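Section 2: Wrapping the stemware

Read the whole of this section before you pick up a glass. It takes less time than sweeping up.

These instructions cover the picnic and party stemware in the Jarkar hire range: plastic wine glasses, plastic flutes and the Bruritz tumblers, which go in the same crate but have a section of their own. Real glass is dealt with in Section 4, in a sterner tone.

What you need

One flat surface, clear of crumbs.
Bubble wrap, the small-bubble kind, cut into sheets.
Low-tack paper tape. Brown parcel tape will hold beautifully and will go on holding until the customer takes a bread knife to it.
One Didex crate, part number 2699, with the dividers in. Each crate takes 28 wrapped glasses, and no amount of leaning on the lid will make it take another.

Before you start

Glasses must be clean and bone dry. A damp glass wrapped in August is a fairly unpleasant glass by September. Hold it up to the light, check the rim with a fingertip, and set aside anything cracked or cloudy from too many dishwashers.

A patterned table covering is fine and stops things skating about, but do smooth it out first. A crease under the sheet gives you a lopsided roll, and a lopsided roll will not go into a divider.

Laying the glass down

1. Put one sheet of bubble wrap flat on the table. Bubbles up, facing you.

2. Pick the glass up by the bowl. The stem looks like a handle and is meant to, but it is the thinnest part of the whole affair and the first to go. Save holding it by the stem for when there's wine in it.

3. Tilt the glass and bring the foot down towards the sheet first, then lower the bowl after it. You are aiming for the middle of the sheet, with enough wrap to spare at both ends to fold over.
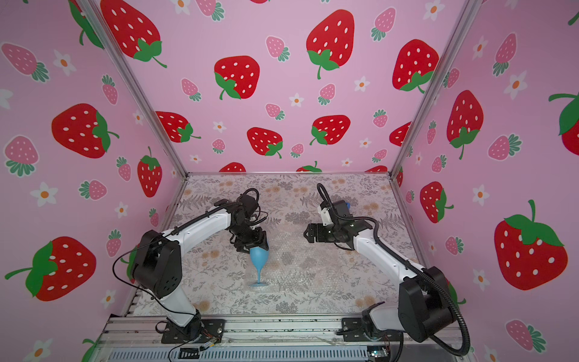
Mitali Mondal disagrees with step 3 and has asked for it to be put in writing. Her way is to lay the bowl down first and let the foot follow, on the grounds that the bowl is the heavy end and you may as well get it settled. She has packed more crates than the rest of us, so if you prefer her method, use it. Just don't swap between the two halfway through a crate, or half the feet end up pointing the wrong way and the crate won't stack.

4. Let go only when the glass is lying properly on the wrap and has stopped thinking about rolling.

NOTE: If the glass does roll, let it. It is plastic and the table is padded. People do far more damage lunging.

Rolling and tucking

5. Fold the near edge of the sheet over the bowl. It should reach the far side with a bit left over. If it doesn't, your sheet is too small, and the one underneath it in the pile probably is too.

6. Roll away from you, one full turn, keeping the wrap snug but not strangled. Popped bubbles protect nothing. (They are also audible from the office.)

7. Gather the loose wrap around the stem and press it in gently, so the stem has padding on every side. Most of the breakages that came back from the Ondrejka wedding order had immaculate bowls and naked stems.

8. Fold the end over the foot and fix it with a single strip of tape. Two strips if you must. Anything more and the customer will assume there is something valuable inside, and be disappointed.

Filling the bowl

Long journeys need padding on the inside as well. Do this before step 5, or you will be doing step 5 twice.

9. Take an offcut of bubble wrap and crumple it loosely in your hand. Do not ball it up tight, as a hard lump pushes outwards on the bowl every time the van finds a pothole.

10. Feed it in from the rim and ease it down with two fingers until it meets the narrow part at the bottom. You want the bowl full up to the rim and nothing sticking out over the top.
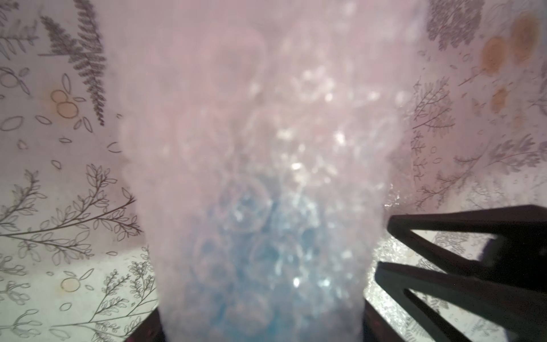
11. Give it a light press. It should spring back. If it stays down, it was packed too hard, so pull it out and crumple a fresh piece. Tumblers are filled in the same way, and being wider at the top they are a good deal more forgiving of large thumbs.

CAUTION: Never use newspaper as filling. The ink comes off on the rim, and the bride's mother will find it.

Crating

12. Stand each wrapped glass in its divider with the foot at the bottom. Start with the corners and finish in the middle.

13. Lay a flat sheet of wrap over the lot, close the lid, and tick the crate off on form 975. If the lid needs a knee, open it again and find the one that's sitting proud.

14. Label the short end of the crate. The long end faces the wall in the store, where the label can be read by spiders.

For unpacking, do all of this backwards, keeping the wrap if it still has its bubbles. Spare dividers are listed in Section 6.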